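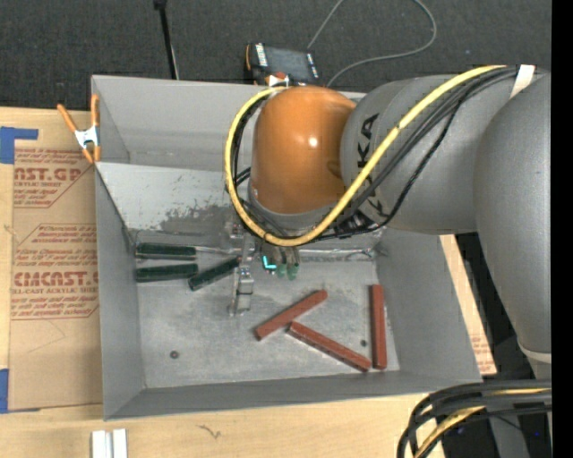

## Dorex carrier screening kit, used at home by two people

My husband and I bought the Dorex kit in August, after his cousin had a baby with a metabolic disease that both parents were carrying without knowing. We are planning a child ourselves, and our doctor in Rarndale told us the waiting list for the genetic clinic was long. She did not speak against a private test, but she asked us to bring her the full report and not only the summary page. This was good advice, and I will come back to it.

I am not a doctor. I read a lot before I bought, and I write this review for people who stand where we stood.

### What is in the box

There are two sample tubes, two funnels, a return envelope, a consent form and a booklet of 30 pages. The box for couples costs 500, the single one is cheaper, but if you order two singles you pay more and you do not get the common report. Please look carefully at the order page, as the single kit is shown first.

### Giving the sample

It is a saliva test. You must not eat, drink or smoke before it, and you fill the tube up to a line. For me it went quickly. My husband has a dry mouth from his allergy tablets and needed a long time. The booklet says you may rub your cheeks from outside, and this helped him.

The cap holds a liquid which keeps the sample stable. You have to press the cap until it clicks. Mine clicked at once, his only after I leaned on it with both hands. Somebody with weak fingers will need help.

Write the number of the tube on your own paper before you close the envelope. We did not, and later the website wanted it.

### The consent form

I give this part a low mark. The form is four pages in small letters, and the question whether your sample may be kept for research stands on page three with the box already ticked. I do not mind research, but I want to tick it myself. I crossed it out, wrote "no" beside it and put my initials. They accepted this without any comment.

### Waiting

The website promised three weeks and it was five. In between we received two emails, both saying the sample was "in process". When I rang, a polite man told me they had repeated one analysis because the first reading was not clear enough. I would have liked to know this without ringing.

### The report

The test looks at 200 genes. For each one you see whether you carry a changed copy, and in the common report you see if both partners carry a change in the same gene. That last point is what matters most for a couple like us. With a recessive disease, a person with one changed copy is usually healthy. If both parents carry such a change in the same gene, the chance is one in four for each pregnancy that the child gets both.

I carry one change, my husband carries 2, and they are in three different genes. So our result was called "low combined risk". I want to underline the word low. The test does not see every possible change, and it says nothing about changes which are new in the child, for example an extra chromosome. The summary page leaves this out completely. It is explained on page nine of the full report, in good clear language, and our doctor went straight to this page.

### The talk with the counsellor

One telephone talk is included. Ours was with Imke Eichhorn, and she was the best part of the whole purchase. She asked for the family history first, before she opened our results, and she drew our attention to the fact that the disease of the cousin's baby is covered by the test only for the more common changes. She advised us to ask the cousin for the exact finding and to have my husband tested for precisely this one at the clinic. We have now put him on the list there.

### Compared with Gudeta

My colleague Munther Nasrallah and his wife used the Gudeta kit. It is cheaper and came back faster, but the talk with a counsellor costs extra and they did not book it. He told me they read their report three times and were still not sure what to do with it.

### My marks

- Instructions: good
- Tube and cap: acceptable
- Consent form: poor
- Speed: acceptable
- Full report: very good
- Summary page: poor
- Counsellor: very good

I would buy it again for the couple's report and the talk. If there is a known disease in your family, ask before you pay whether the exact change is in the test. The service line answers this by email, and for us the answer came on the next day.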